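About Pitlow

Pitlow teaches people to clean and look after ordinary household things: cups, cloths, cutlery, table tops, the inside of a cupboard that has had the same jar in it for years. We run short courses in one long room on the second floor above a print shop, and we have a bench, a sink, and a lot of crockery.

We know how that sounds. A school for wiping things. Our founder, Afiq Entili, thought it sounded silly too, and he had more reason than most to doubt it. He spent years buying supplies for hotels, which meant sitting across from people who sold him sprays, powders, sponges and "systems." He kept the receipts and he kept notes. By the time he left he had a drawer full of claims and not much evidence that a cup came out any cleaner for them.

So the school started with a question he couldn't get a straight reply to: how much of this stuff does a normal home need? Our current view is a cloth, warm water, plain dish soap and a bit of time. We are willing to be talked out of that. So far the people who have tried were mostly selling something.

What we teach

The beginner course is called Gunn, after the street our first room was on. It covers table work, which means whatever ends up on a table at the end of a meal or a working day. You learn to wash a cup, dry a cup, wipe a surface without pushing the crumbs to the far edge, and choose a cloth for each of those jobs. It takes 2 evenings. People tell us it could be done in one, and some of them are probably right, but the second evening is when everyone does it again without being watched, and the results are usually worse than the first. We think that is worth knowing about yourself.

The longer course is Stetau. It goes into kitchens and bathrooms, stains, hard water, and what to do with the objects you own and never use. There is a session on labels, where we read the backs of bottles out loud and look up the words. It tends to run late.

Both courses are capped at 20 people. We have been told we could fit more in. We could, if nobody needed the sink.

Cups and cloths

Most of the first evening goes on cups, and visitors sometimes ask why. A cup is small, cheap and handled every day, and hardly anyone was ever shown how to dry one. The usual method is to stuff a cloth inside, give it a twist and call it done. We have some sympathy with this. It's quick, and it reaches most of the inside. What it often misses is the corner where the wall meets the base, and the rim, where your mouth goes.

We ask people to do the rim first with a clean part of the cloth, then the inside, then the outside, and then to take the cloth out and hang it up. That last part gets the most argument. A cloth bunched up and left half in, half out of a cup is something we see on our own bench all the time, staff included.

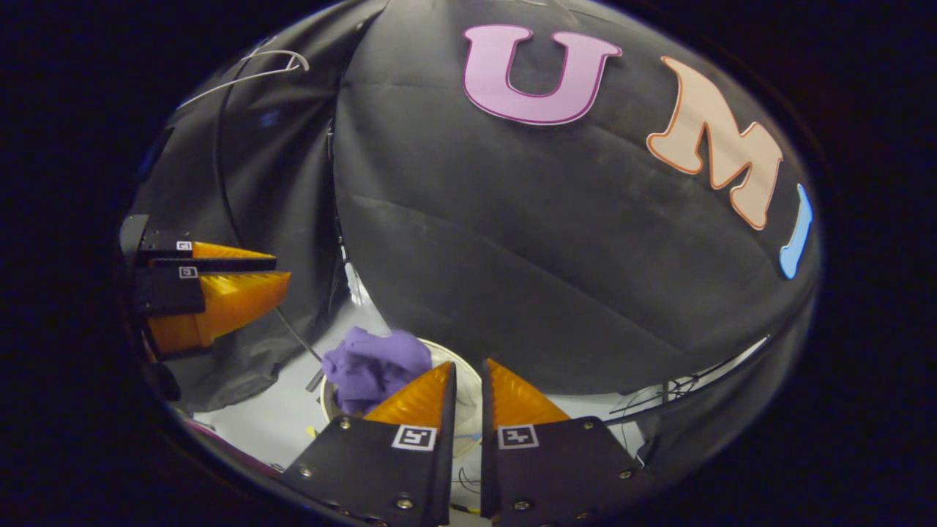
How we choose what we use

We don't take free products. Early on we did, for one season, and found we were being kinder to them than they deserved. Now everything on the bench is bought at a shop, at the shop price, and if we stop using it we say so in class.

The one partial exception is Fumora, the small laundry two doors down. They wash our cloths in bulk and we pay them for it. They also have opinions about fabric softener, which match ours (skip it on anything meant to soak up water), and you should bear in mind that they would be washing our cloths either way.

We have been asked whether cloth color matters. Some schools and a good many workplaces sort cloths by color, one for the sink, one for the table and so on. It can help in a big kitchen with a lot of people coming and going. At home we suspect most people forget the code inside a month. Use whichever colors you like and wash them often.

What we don't promise

We don't promise a calmer mind, a better marriage or a home that stays tidy. We have read the books that do. Some of the people who come to us feel better afterward, and some of them just have cleaner cups. A few have written to say they went straight back to their old habits, and we put those letters on the same board as the nice ones.

We don't issue certificates either. We tried designing one and couldn't think what it would certify.

Numbers, for those who want them

Last year 417 people finished one of our courses. We don't publish a satisfaction score, having once seen how ours was being collected: on the way out, by the teacher, with cake. The cake has stayed and the form has gone.

We own 4,000 cloths. That is too many, and it comes from a bulk order Afiq still defends - he says the price was good. If you come to a course you will be offered some to take home. Please take them.

Visiting

The room is open for a look around in the hour before each evening course. Come up the stairs at the side of the print shop, and knock hard, as the bell has not worked since October. You can see the bench, pick up the cloths, and ask anything you like. If you'd like to bring a product that you swear by, bring it. We'll try it on a cup in front of you and you can judge for yourself.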